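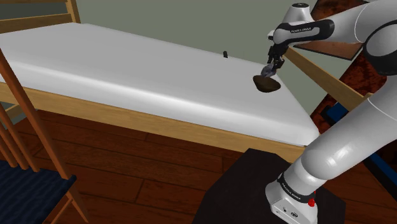

Chapter 2
The Bedroom and the Bill: Why Furniture Costs What It Does

Few people have ever bought a bed for a sensible price. They have bought one in the sale, which is a different thing. The sale began before they were born and will outlast the slats.

In this chapter we follow the money from the timber yard to the landing, where the money and the headboard both get stuck. Chapter 1 dealt with food, which people buy often enough to know when they are being cheated. A bed is bought once in ten years or so, usually in a hurry, by someone who has forgotten what the last one cost. Economists call this an infrequent purchase. Shopkeepers call it March.

Take two shops on the same retail park. Plitix sells a double bed frame for 245 pounds, delivery extra. Matness sells a very similar frame for 407 pounds, delivery free, with a small cushion. Both have customers. Before reading on, write down why you think anybody walks into the second shop, and try to get further than the cushion.

Part of the answer lies in what the buyer can find out. You may lie on a mattress for a minute or two with your shoes hanging over the end while a salesman looks tactfully at a lamp. This tells you very little about the next ten years. So the price itself starts to do the work of a label, and the dearer bed feels firmer.

By the end of the chapter you should be able to:

explain the difference between a fixed cost and a variable cost

work out a mark-up from a cost price and a selling price

say why a "was" price deserves a raised eyebrow

Key terms: mark-up, margin, fixed cost, variable cost, search cost

2.1 What the shop pays

We start with Tuominen, a sawmill that has never sold a bed to anyone.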